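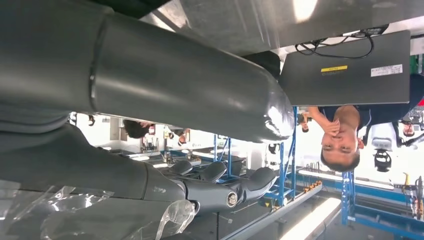
The overhead light is fine until there is plastic in the room, one respondent wrote on the June form, and after that you move your head all day to see past the shine. The comment was made in answer to an item on general lighting that did not mention covering materials. Similar remarks appeared on forms from both Talter and Cladau, and they led us to treat clear film as a separate surface class in the analysis.

4.2 Clear film as a source of glare

The lighting surveys described in Section 3 assigned each workshop surface to one of three classes: matte, satin, or gloss. Bench tops, painted rack frames, and floors fit this scheme well. Clear film did not. A flat sheet behaves much like a pane of glass, with a single highlight whose position can be predicted from the fixture and the viewer. A creased sheet breaks that highlight into many small ones, each facing its own direction, and the pattern changes whenever the sheet is touched or the viewer takes a step.

Figure 5 illustrates the condition in a bright workshop with ceiling fixtures, workbenches, and a tall blue rack frame. White light returns strongly from the folds of the clear plastic, while a smooth, slightly glossy dark gray surface above it shows a bright highlight on its rounded end. The blue frame has upright posts and cross braces.

We rated film by crease density and by edge condition. Crease density was judged by eye against a printed reference card held next to the sheet. Edge condition was recorded as flat, lifted, or folded under. A lifted edge was rated separately from the sheet it belonged to, as the edge can carry a narrow highlight even where the sheet behind it is dull. Two raters worked independently and settled differences on site before moving to the next surface.
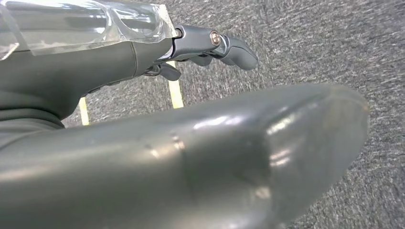 Agreement between raters was good for edge condition and weaker for crease density. Most disagreements involved sheets drawn over rounded objects, where one side was smooth and the other heavily wrinkled. The protocol was changed after the first site visit so that raters scored the most creased area visible from the normal working position. Scores from the first visit were discarded and the surfaces rated again.

Comfort forms were collected at seven workshops over five weeks, giving 70 usable returns. Illuminance at the bench ranged up to 2000 lux with all fixtures on. Respondents working next to film with a high crease score reported more discomfort than those next to flat film at the same illuminance. Dimming the room reduced the complaints but drew new ones from people reading fine print on labels and drawings. Moving the film out of the line between fixture and eye was more effective and left the task lighting unchanged.

The color of the covered object also had an effect. Film over dark surfaces drew more comments than film over pale ones, which is consistent with the higher contrast between highlight and background. We did not vary object color in a controlled way, and the difference is reported as an observation only. Film thickness was not measured at Jedemness, where several grades were stored on one roll stand without markings.

The Liapis room index, used in Section 5 to compare sites, takes no account of temporary coverings. Index values are therefore given twice in Table 7, first with all film in place and then with the film removed from surfaces within arm's reach of the bench.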